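Small kitchen, one decent bit of worktop - where do mugs and trays live?
Forum: Kitchens and Storage

rhea_cruzado
Posted in May

Hello all, long time reader. We moved into the flat with the speckled grey worktop (the one I moaned about in the other thread, sorry) and I'm trying to get the everyday stuff sorted so that breakfast and supper can be carried through on a tray. The table is in the other room, you see, and I'm sick of making two trips for a fork!

My plan is one laid tray per person, plate on the left, cutlery on the right. I like to have fork, chopsticks and spoon all out, as we never know what we'll fancy. The tray's the cream one with the little cartoon on it that says "hi~", which I love more than I should.
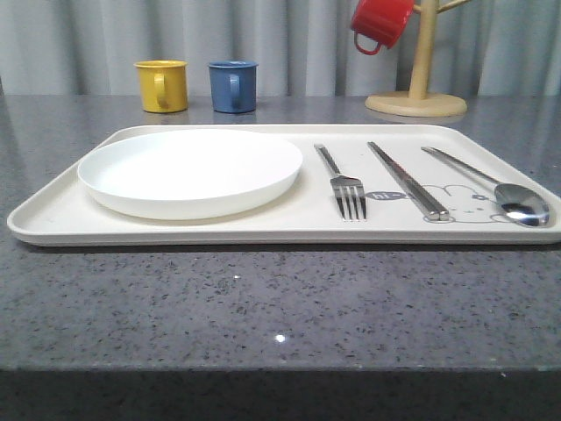 Do you put the cutlery on the tray before the plate or after?
Plate first, then the cutlery goes in whatever space is left over.

Anyway, my real question is about the mugs. Mug tree or cupboard?

blackwood_e
Cupboard, every time. I had a mug tree from Nester and it went over twice, once with my favourite mug on it. Top heavy things. Also they gather dust on the bits you drink from.

pegandshelf
Disagree with Ezekiel there. It's all in the base. Mine's a Sidholm with a great thick disc at the bottom and it's never budged. And if you use the mugs daily they don't get the chance to be dusty, do they?

rhea_cruzado
Thanks both. I've already got the tree, so Ezekiel, you're a bit late, haha. It's a pale wood one with a round base, and the mugs are enamel - white, red, yellow and blue. I've been trying it with the white and the red both hanging on the left and the yellow and blue standing on the worktop beside it.
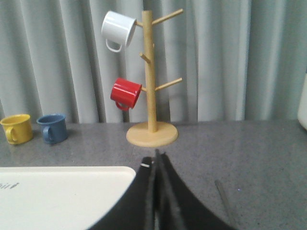 What bothers me is that I'd like to be able to grab one with my left hand while the kettle's in my right, and with the handles hanging underneath I end up fishing for them. Would you turn the whole tree round, or just hang them the other way?

blackwood_e
Two on the same side is asking for trouble! Put one each side at least. That's how mine went over.

pegandshelf
Enamel weighs next to nothing though. I'd worry with big stoneware ones. Rhea, turn the tree, it takes a second. Then see if you still like it after a week.

tealeaf1686
Can I put in a word for neither? I've got 20 mugs in a cupboard and use 4 of them. Those live on the worktop by the kettle and the rest could go to the charity shop tomorrow. A tree is one more thing to wipe round.

rhea_cruzado
Ooh, tealeaf, I did wonder about that. I've had a go with the yellow and the blue standing next to the tray, handles pointing the same way, and I must say it looks rather smart.
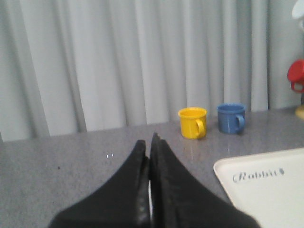 The trouble is I'd lose the space where I chop things, and it's the only decent stretch I've got. So I think the tree stays, but pushed to the back, and I'll try one mug each side as Ezekiel says (don't let it go to your head).

blackwood_e
Too late. Still say cupboard.

pegandshelf
Let us know how you get on with turning it. And where did the tray come from? My sister would go mad for that.

rhea_cruzado
It was a present, but I'll ask!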